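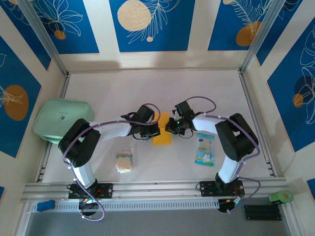 Last updated: May

The people who teach robots should be the people who know the job

I have spent most of my working life on packing lines, first with my hands and for the last few years with a pair of controllers. When people ask what I do now, I tell them I show a robot how to pack boxes. They usually want to hear about the robot. I would like to talk about the showing, which I think the industry is treating as cheap labour and getting wrong.

The work goes like this. I sit beside a bench with two arms on it and move a matching pair of handles. The arms copy me. I pick up a packet, pass it from one gripper to the other, set it down in a container, and put everything back for the next go. Every run is recorded. On a good shift I get through 200 of them. Later somebody trains a program on the recordings and we find out what it learned.

What it learns is whatever the operator did. If I always come at a bag from the same side, the program comes at it from the same side, and when the bag is turned around it is lost. If I fumble and recover neatly, it may pick up the recovery, and that can be the most useful thing in the whole batch. If I get bored and start flinging things, it learns that too. There is no step later on where a clever person takes out my bad habits.

So you would expect companies to be choosy about who sits in the chair. Mostly they aren't. At Skudau, where I started, new operators got 40 minutes of training and a target. The target was the number of runs finished per shift, and a run counted if the item ended up in the right place. How it got there was your own business. People found the quickest way to do it and did it that way every time. I was one of them. I had the second-highest count on the floor one month and I was pleased with myself.

The model that came out of that batch could pack a bag of chips as long as the bag was sitting square to the bench. Anything else and it pinched air, or grabbed the bag by the middle and squashed it. The engineers' answer was to ask for more recordings. We made more, the same way, at the same speed.

Charmaine Lekota was the one who said the obvious thing. She had run a confectionery line for 16 years before she took up teleoperation, and she told the shift lead that we were picking up bags in a way that would get a new packer sent home. You take a bag by the seam. You let a soft thing hang and settle before you lower it. You touch a brittle packet as little as you can, because every extra handling makes crumbs, and customers send crumbs back. She did her runs that way and her count was the lowest in the room. She was spoken to about it twice.

I moved to a smaller outfit called Drasex after that, and the difference was plain. Naima Cherkaoui, who runs the recording benches there, won't let anyone near a new task until they have done it by hand at a real line for a few days. Her operators are slower. They are also allowed to throw out their own runs, with no penalty, if they think a run would teach the wrong thing. I threw out 14 on my first morning. I knew they were poor while I was doing them, and at Skudau every one would have gone into the pile.

I should be fair to the other side. Volume does matter. A program needs to see a task many times, with things in different spots and in different light, and a handful of perfect runs from a master packer won't get you there. An engineer I argued with at Bennani put it to me that mistakes average out if you have enough people making different ones. I accept that for random slips. I don't accept it for habits. When everyone is on the same target and takes the same shortcut, there is nothing for it to average against.

There is also the cost. Experienced packers want to be paid as experienced packers, and a room full of them costs more than a room full of students. My reply is that the companies are already paying, in recordings they make twice and in machines that get sent back from the customer's floor.

The harder objection comes from my old workmates, who say I am helping to do them out of work. I don't have a clean answer. Some of those jobs will go whether or not I sit in the chair. I would still like the trade to get something for what it knows. At the moment the knowledge is taken a run at a time, at the starting rate, and the person who gave it isn't named anywhere. Operators with line experience should have a higher grade and a say in how the task is set up. They should get to see how the finished model behaves, too. I worked at Skudau for over a year and never once watched a model I had trained. I heard about the squashed bags in the lunch room.

Kamura has started putting operators in the same room when a model is tested. I visited in the afternoon and watched one of them see her own wrist movement come back at her from the arm. She told the engineer it was turning too early, and why, and he wrote it down. I'd like to see that become ordinary.

Comments

packer_dee: The bit about the seam is dead right. I did 16 years on biscuits and you can hear a bad pick before you see it.

Tomasz: Did mobile base work, same problem. We were paid per run and everyone drove the same line across the floor. It couldn't handle a chair being moved.

hollis: Disagree on cost. A student who is trained properly for two weeks is as good as a line worker on most tasks. The trouble is the two weeks, which no one wants to pay for either.

packer_dee: hollis, two weeks might do for boxes. Not for anything that crumbles.

Renata V: Does Drasex keep the runs people throw out? I'd have thought the bad ones were useful if they were labelled as bad.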